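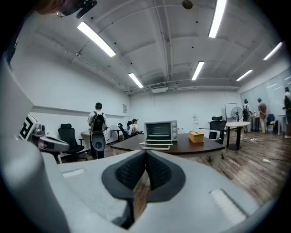
One reader asked whether a wooden floor can be mopped at all, or whether any water is too much. The short answer is that a sealed floor can be damp mopped and an unsealed or waxed one should only be swept and dusted. The longer answers are below, along with the other questions we get most often.

Floor Care FAQ
By the Moreira Home Desk
Updated November

How do I know if my floor is sealed?
Put a few drops of water in a corner and wait 20 minutes. If the drops stay beaded on top, the finish is intact. If the wood darkens under them, the finish has worn through or was never there. Try it in two or three places, including a doorway, where wear shows up first.

How wet should the mop be?
Wring it until it no longer drips. The floor should dry within a minute or two of each pass. If you see water standing in the gaps between boards, wipe it up with a towel before you go on.

Can I use vinegar?
We don't recommend it. Vinegar is a mild acid and dulls some finishes over time. A cleaner with a neutral pH is safer. Check the label for the type of finish it is meant for.

Is a steam mop safe?
On most wood floors, no. Heat and moisture get into the joints and can lift the finish. Many flooring warranties exclude steam damage, so read yours first.

How do I get rid of black heel marks?
Rub them with a dry cloth or a clean tennis ball. If that fails, use a little floor cleaner on the cloth – never on the floor itself – and wipe dry.

My boards have gaps in winter. Is something wrong?
Usually not. Wood shrinks when indoor air is dry and swells again when humidity comes back. Gaps that stay open all summer are worth having looked at.

What humidity should I aim for?
Stay below 60 percent, and avoid letting the air get very dry when the heat is on. An inexpensive gauge from a hardware store is good enough.

Can scratches be fixed without sanding?
Light ones, yes. A wax stick in a matching color fills them well enough for most rooms. Scratches that catch a fingernail have gone through the finish and need a repair kit or a refinisher.

Do felt pads wear out?
Yes. They pick up grit and start to act like sandpaper. Look at them every few months and replace any that are flat or dirty.

Related
Choosing a Vacuum for Hard Floors
Rugs and Rug Pads: What Leaves Stains
When to Refinish and When to Recoat
Cleaning Grout Lines

Contact us | © Moreira | Back to top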